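Plodex Hand-Held Gripper, Model 2
Demonstration capture tool for manipulation learning

Overview

The Plodex Model 2 is a two-finger gripper carried by a person. It records grasping and placing tasks in ordinary rooms, without a robot arm on site. The operator closes the fingers on an object, moves it and releases it. The tool stores the camera view, the finger opening and the motion of the housing on a common clock. Each recorded run is called an episode.

Fingers and housing

The fingers face each other across the grasp area. Each has a black rim around a dark gray mesh-textured inner pad. Pads are sold in pairs and should be replaced in pairs. The housing is light gray and carries the camera mount, so the fingers stay in view at every opening width. The wide-angle lens takes in the work surface and much of the surrounding room.

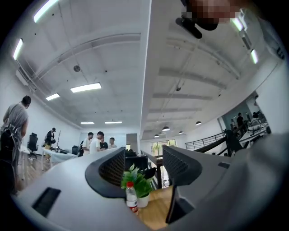

Reading time: 2 min

Typical use is at desk height, with small household objects such as a capped plastic water bottle or a potted plant. Background activity is acceptable and does not need to be cleared. Faces are blurred on export by default. The setting can be changed per project by an account administrator.

Recording

Press the trigger halfway to start an episode and hold the tool still until the tone sounds. Perform the task at a normal pace. Return the fingers to fully open before ending the episode. Episodes with a lost position track are flagged on upload and left out of the training set unless restored by hand.

Internal storage holds 1000 episodes at the default length. Transfer is by cable or over the local network. Files can be opened with the Conthorpe reader or converted to plain video with a separate table of finger and pose values.

Calibration

Calibrate finger width after every pad change. The routine takes 2 full open-close cycles and writes the result to the header of each later episode. Calibration values from one unit must not be copied to another.

Lens calibration is done at the factory. Units that have been dropped should be returned to the Elgate service desk for a check before further use.

Notes on data quality

Vary the start position of the tool between episodes. A set recorded from one standing position tends to train a policy that fails when the object is moved a short distance. Mixed lighting is supported, including rooms with both ceiling fixtures and daylight. Avoid covering the lens with the free hand. Reflective and clear objects should be recorded in larger numbers than opaque ones.

The recording guide by Chaltu Jemal and Farhad Mirzaei is supplied with each unit and was revised in July. It covers task scripts, episode naming and review of flagged files.

Ordering

Part number 359: gripper, charging cable, one pair of pads, carrying case.
Spare pads, cables and the Quintanilla wall dock are listed under Accessories. The dock charges the tool and starts transfer when the tool is seated.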